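Lendano Community Help > Grippers and end tools > Faults and safety

Gripper closes by itself when something is switched on at the same power strip

Asked 2021-10-02
Tags: gripper, hand-held, power, unexpected movement, error 485

Hello everyone, and thank you in advance for reading all this, I know I go on a bit.

I have a Wallo two-finger gripper, the hand-held kind with the trigger, and I use it to practice picking up and plugging in small household things before we try the same jobs on the arm. It behaved beautifully all through September. Then last week I had it resting on the bench with the fingers open, my hand nowhere near the trigger, and it snapped shut. I had the tip of my thumb between the fingers at the time (cleaning a bit of fluff off the pad, silly me) and it gave me a really good pinch. No blood, but I said a word.

The display showed error 485 for a second or two and then went back to normal as if nothing had happened. Since then it has done it 12 more times. I started keeping a list, and nearly every time it was within a moment of somebody pressing the button on the power strip, or plugging something in. The gripper's own supply is on that same strip, along with a desk lamp and a Fliston glue gun.

Things I have tried: a different trigger cable, a full reset, turning the grip force down to 15, and going through the manual, which lists 485 as "supply event" and says nothing more. Firmware is 782. I am fond of this gripper and would hate to send it away if it's something simple. Is it the strip, the supply or the gripper? And is it safe to keep using it while I find out?

3 replies

Reply 1 (marked helpful by 2 members)

Mine did that too. New power strip fixed it. Get a decent one.

Reply 2 (accepted answer)

Oh dear, I'm sorry about your thumb! Please stop using it for now, or at least keep everybody's fingers out of the gap until this is sorted. I would treat a gripper that moves without the trigger as unsafe even if it only does it once a month, and turning the force down won't save you, as I think that setting only applies to a normal close and I wouldn't trust it during a restart.

What I believe is going on is a dip in the supply. Something on the strip switches on, the voltage sags for an instant, the little controller in the gripper restarts, and on 782 the first thing it does after a restart is look for its closed position. It finds that by closing. So a very short dip gives you a very real pinch, and the error clears before you've got your glasses on.

I had the same thing with ours and this is what I did, in order:

Unplug the gripper completely before touching the fingers or the pads. I mean at the wall, and leave it a minute.

Put the gripper's supply in a wall outlet of its own, on a different circuit if you have one. The strip can stay for the lamp and the glue gun.

With the fingers open and nothing between them, have someone press the button on the strip a few times while you watch the display. If 485 never comes up, you have your answer. If it does, the supply itself is tired or the barrel connector is loose, and I'd try the connector first. Give it a gentle wiggle and see whether the display blinks.

Then go into Settings, Startup, and change "Find home" from automatic to "wait for trigger". It was well hidden on ours, on the second page.

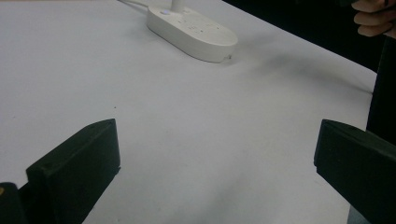 Fingers open, nothing in the gap, power strip well back on the table.

We practice plugging and unplugging on a strip as well, so I do understand how handy it is to have one on the bench. We just don't let the gripper draw its own power from the one we're poking at. Takács sells a small buffer unit that is meant to ride out dips like this, but I haven't used it, so I can't tell you if it's worth the money.

Do write back and say how the test goes, and if it still closes with its own outlet and the startup setting changed, please send it in to be looked at.

Reply 3

Worth adding that the startup setting went back to automatic on mine after a full reset. If you reset again, check it again before you go near the pads. Also, does the glue gun have a thermostat? Ours clicks on and off all day, so it could be setting off the fault with nobody touching the strip at all.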